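Notes / Simulation / Data collection

January — by the author of the Rullow notes — 4 min read

Counting what goes into the kitchen set

The Rullow kitchen set now holds 473 accepted demonstrations. The target is 1000. I started on a Sunday with the idea that the second half would go faster than the first, and so far it has gone slower, for reasons that have more to do with me than with the simulator.

A demonstration in this project is one recorded attempt at one task, driven by hand and stored as a sequence of robot states and control inputs. Images are not stored at that point. They are rendered later from the states, which keeps the raw files small and lets me change the camera without driving anything again. The task for this batch is to pick up a small object and put it inside a microwave with the door already open. Opening the door is a separate task with its own files, and I don't mix the two.

Everything is driven through Zunell, the control layer I wrote about in the last post. It maps my hand controller to the wrist of the simulated arm and maps the trigger to how far the fingers close. The mapping for the fingers is a single number. A full hand has many joints and I could drive them one by one, but the demonstrations I made that way were worse. The thumb drifted, the grip changed in the middle of a reach, and a policy trained on those files learned to fidget. With one number the hand closes the same way each time and the variety comes from the approach angle, where I want it.

The approach angle matters most near the control panel. The open door takes up one side of the working area and the panel sits at the other, so the hand has a limited lane to come in through. If the wrist is turned too far, the knuckles touch the casing before the object gets past the opening. The physics engine handles the contact well enough, but the arm stalls and the recording picks up a second or more of nothing. I throw those away.

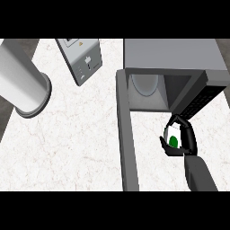 The hand with its object in front of the open microwave, seen from the steep camera.

I chose the steep view after trying a lower one. From lower down, the hand hid the object for most of the reach. From this height both the door and the opening stay visible, and the object can be made out between the fingers even with part of it covered. The cost is depth. It is hard to judge from one steep view how high the object is over the counter, so the training files carry 2 views, the second one fixed to the wrist.

Rejections so far: 54. I keep a log with a one-word reason for each. The reasons are "stall," "drop," "door" and "operator." The last means I did something no one should copy, such as waving the arm while deciding where to go. Early on I kept those files if the task ended in success, on the theory that more data was better. I have since gone back and removed them. The policy had picked up the hesitation very accurately.

Rejected files stay on disk in their own folder. They are useful for checking the success test, which is a short script that looks at whether the object is inside the cavity volume and whether the hand has let go and backed off. The first version of the script did not check for the hand backing off. It passed several files in which the fingers were still wrapped around the object when the recording ended.

Some settings change between recordings and some don't. The object, its starting position and the counter texture change. The layout of the appliances changes too, but only from a fixed list, so that I can hold some layouts out for testing. The lighting is constant for now — I would like to vary it at render time and see if that is enough, before spending driving hours on it.

Tovar, the tool I use for replay, has one problem I haven't solved. When a recording is replayed from its control inputs instead of its states, the result sometimes differs in the last part of the grasp. Contact between fingers and a small object is sensitive to the time step, and a small error at the start becomes a missed pick at the end. Replaying from states avoids it, at the price of not being a real test of the inputs. I mark which method was used in the file header.

Next is the Harnell format conversion, then the rest of the driving. The converter expects the gripper channel to be open or closed and mine is continuous, so either the converter changes or I write a second channel. I am leaning toward the second channel.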